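Leka Faux Berry Stems, Galtiris range

Item no. 3525
Sold in bunches. Box of 100 for trade accounts, ask for the price list.

Artificial berry stems for wreaths, garlands, shop windows, table stuff. Knobbly fruit, red and red-yellow, on bendable stems. No watering, no dropped fruit on the carpet. Been in our Kendport store since last August and we keep having to reorder.

What you get

One bunch, fruit and stems, tied at the base. Leaves sold seperately (see Nikarmont greenery, further down the list). Color varies a bit bunch to bunch. If you need a close match for a big job, order it all at once and put a note on the order so we pull from one box.

Sizes

Mixed fruit sizes in every bunch. We can't sort by size, sorry, please don't ask at the counter on a busy day.

Using them

Cut stems with wire cutters, not your good scissors. Bend slowly. Floral tape holds better than hot glue on the stem part. Glue is OK on the fruit but test one first, too hot and the skin goes shiny.
For a door wreath start with the big fruit, fill in with small ones after. Two bunches does a small wreath, go up from there.

Care

Dust with a soft dry brush. Hair dryer on the cool setting works too. Keep out of strong sun, the red will fade in a south window. Indoor use or covered porch only. Store flat, loose, nothing heavy on top.

Keep away from small kids and pets. They look like food and they are not food.

Color close up

Red with yellowish specks on the small ones, bright yellow going into deep red on the big ones. Screens differ, so come see them in person if color matters to you.

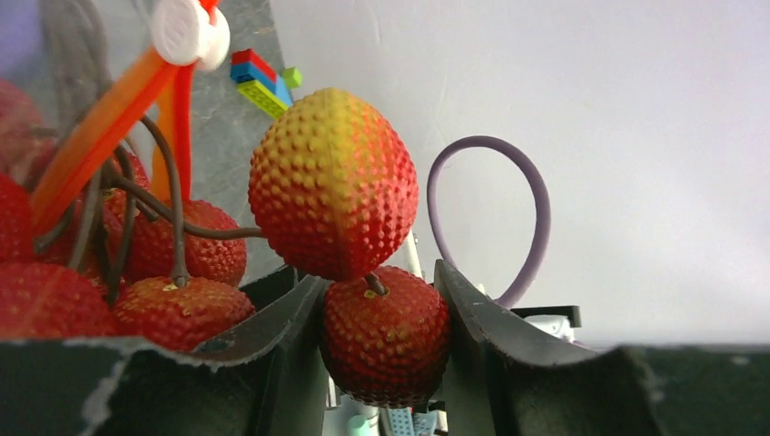
Shipping and returns

Orders in before noon go out same day. Unopened bunches back within 30 days, full refund. Cut stems can't come back. Boxes of 100 ship on there own, so you may get two deliveries.

Questions

Ask for Sơn Kim at the Kendport counter, ext. 417. Email is slower.

Page updated 18 June 2019. Prices at the store are the right ones if they differ from the list.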